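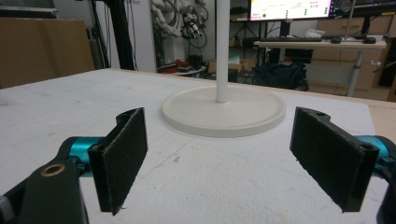
A round white base and slender pole on a white tabletop.

The Second Life of the Pool Table

For much of the past decade, the full-sized pool table was regarded as a difficult thing to own. It was heavy, it required a room to itself, and it was often the last item to be dealt with when a house changed hands. Removal firms charged a premium to take one away. In the older suburbs, it was common to see a slate table offered free of charge to any household willing to arrange the lifting.

That position has changed. Andesero, a restoration firm that keeps a register of the used tables it handles, recorded 2,038 last year, of which 1,106 were bought for private homes. The remainder went to clubs, hotels and residential buildings with shared lounges. The firm began the register in March of its first year of trading and has kept it in the same form ever since, which allows one year to be set fairly against another.

Rania Srour, who manages the workshop, attributes the growth to smaller tables and to better information. "Buyers used to measure the table and forget the cue," she says. "They now arrive with a floor plan, and the first conversation is a much more useful one."

Her point about the cue is an important one. A seven-foot table will fit in a great many rooms, but a player must be able to draw back a full-length cue at every cushion without striking a wall. Where a column or a doorway interferes on one side, a shorter cue may be kept for those shots. Most households accept the compromise, although competitive players seldom do.

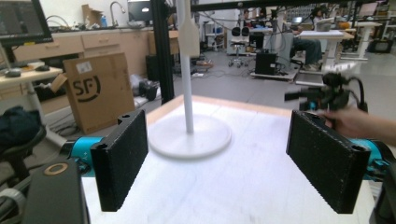
Slate, Cloth and Cushions

The bed of the table determines almost everything that follows. Slate remains the preferred material for its weight and its stability. It may be supplied as a single piece or in three sections, and the sectional form is far easier to carry up a staircase. The joints are filled and levelled on site before the cloth is stretched over them. Composite beds cost less and can be moved by two people, but they are more likely to warp in a damp basement or an unheated garage.

Cloth is the part most frequently replaced. A worsted cloth gives a faster, more even roll and wears well under regular play. A napped woollen cloth is slower, and must be brushed in one direction only, from the head of the table to the foot. The Clandus, a seven-foot model that passes through the workshop more often than any other, was sold with a napped cloth, and many owners choose worsted when the time comes to change it.

Cushions are harder to judge. The rubber stiffens gradually, and a family that plays every week may not notice the loss of speed. A simple test is to roll a ball firmly from one end and observe how many lengths it travels. Fewer than 2 full lengths from a firm stroke would suggest that the rubber is due for attention.

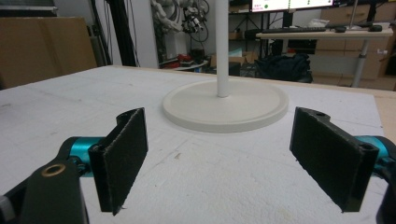 What a Restoration Involves

A typical restoration takes around 30 hours of bench work, not including delivery. The frame is inspected for movement, the legs are re-bolted, and the rails are stripped and refitted. Older tables made by Eberhard are valued for their solid hardwood rails, which can be refinished several times. Later tables from the Pledano range used a veneer, and deep scratches in it are generally filled and coloured to match.

Buyers are advised to ask for a written record of the work, including the grade of cloth and the date on which the cushions were last replaced. A table with such a record is easier to insure and will usually command a better price when it is sold again.
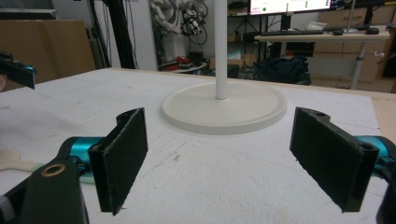
Lighting and Daily Care

A table should be lit from directly overhead, with the light spread evenly so that the corner pockets are as clear as the centre spot. A single bulb casts a hard shadow beside each ball. A long shade with several lamps is the traditional answer, and remains a good one.

Routine care is modest. The cloth should be brushed after play, chalk should be kept off the rails, and a fitted cover should be used when the room is idle. Direct sun will fade the cloth within a few summers – curtains are a sensible precaution. The level should be checked each year, and again after any work on the floor beneath.

Andesero will open its workshop to visitors on 17th August, when staff will demonstrate the fitting of a new cloth on a three-piece slate bed.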